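Cómo aprovechar una botella de agua para regar las macetas en vacaciones

Publicado en el blog de Skurnico, miércoles, 26 de junio de 2019

Cada verano cierro el piso 9 días y las plantas se quedan solas. Con este método mi albahaca llega viva a la vuelta. Se necesita una botella de plástico transparente con tapón de rosca, una aguja gruesa y una maceta honda.

Paso 1. Elegir la botella

Pongan la botella de pie sobre una mesa lisa y miren si se queda firme. Yo prefiero las de base con nervios, porque son más duras cuando se aprieta con la mano.
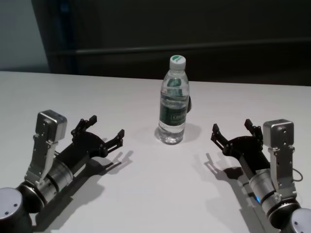

Paso 2. Preparar el tapón

Quiten el tapón y hagan 2 agujeros con la aguja, de dentro hacia fuera. Si el agujero es demasiado grande, el agua sale toda en una noche. Me pasó en octubre con una planta de la casa de Villa.

Paso 3. Llenar y probar

Llenen la botella, cierren bien y denle la vuelta encima del fregadero. Debe caer una gota y después otra, despacio.

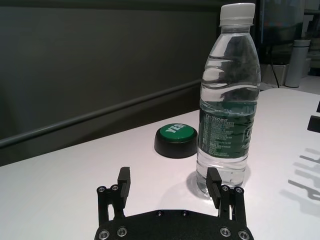 El nivel del agua se tiene que controlar los primeros dos días. Con el plástico transparente es fácil: en la botella de la foto se ve que el agua llega más o menos hasta el hombro, por encima de la etiqueta verde. Hagan una raya con rotulador en ese punto antes de clavar la botella boca abajo en la tierra.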